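3.2 Study places in the home

The second part of the survey dealt with the place in which respondents did most of their reading and written work. Of the 200 households approached in the Torka district, 181 returned a completed form, and 146 of these reported one fixed place used by the same person on most days. The remaining households shared a table, moved between rooms or gave no clear answer. They are treated separately in Section 3.4.

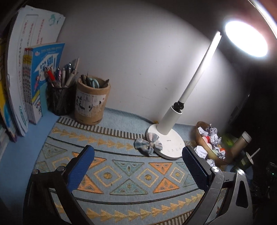 Figure 4. Desk surface with patterned covering.

Respondents were asked what they had changed at their study place in the twelve months before the survey. New furniture was seldom mentioned. Most changes were small and cheap, and the most common was a covering for the work surface. Such coverings were often strongly patterned, as with the triangles and diamonds of the blue mat in Figure 4, and they leave part of the desk bare beyond their far edge. Earlier work by the Segers group treated coverings of this kind as protection for the furniture. In our returns, respondents wrote more often of marking out a working area, particularly where the same room was used for sleeping. Books were usually kept on the desk itself, within reach of the chair, even in homes that had shelves elsewhere.

The form also asked at what time of day the place was used. Evening use was reported far more often than morning use, and the gap was widest in the flats on the Ustine estate, where many bedrooms face an inner yard. Respondents there described starting work after the evening meal and stopping when others in the home went to bed.
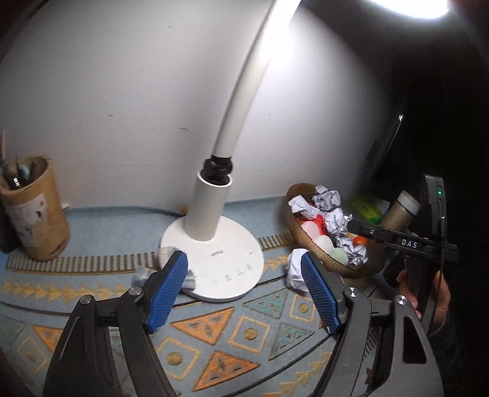

Lighting was therefore given a full page of its own in the form. Respondents were asked to name every light source they used while reading and to say whether it could be moved. A ceiling light alone was judged poor by most of those who relied on it, mainly on account of the reader's own shadow falling on the page. Among those with a desk lamp, the usual type had a long arm and a heavy foot. Where such a lamp stands before a white wall, with its head high and to one side, a good deal of the light goes to the upper part of the wall, and the form did not allow us to separate this light from that which reached the page. We return to this weakness in Section 5. Several respondents noted that they lowered the lamp for handwriting and raised it for screen work.

The last item on the page concerned food and drink. It was added after the pilot study in Sollov, where eating at the desk had been mentioned without prompting in a number of interviews.
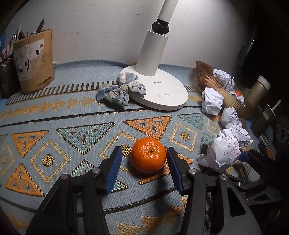
Did eating at the study place go together with longer periods of work? The returns show no clear link. Those who ate at the desk reported more frequent sessions, but the length of a single session differed little between the two groups, and the difference became smaller still once age was taken into account.

Answers to this item should be read with some care. The form did not distinguish between a full meal and a snack, and parents who filled it in on behalf of a child may not have known what was eaten. The wording has been changed for the second round of the survey, which will begin in October.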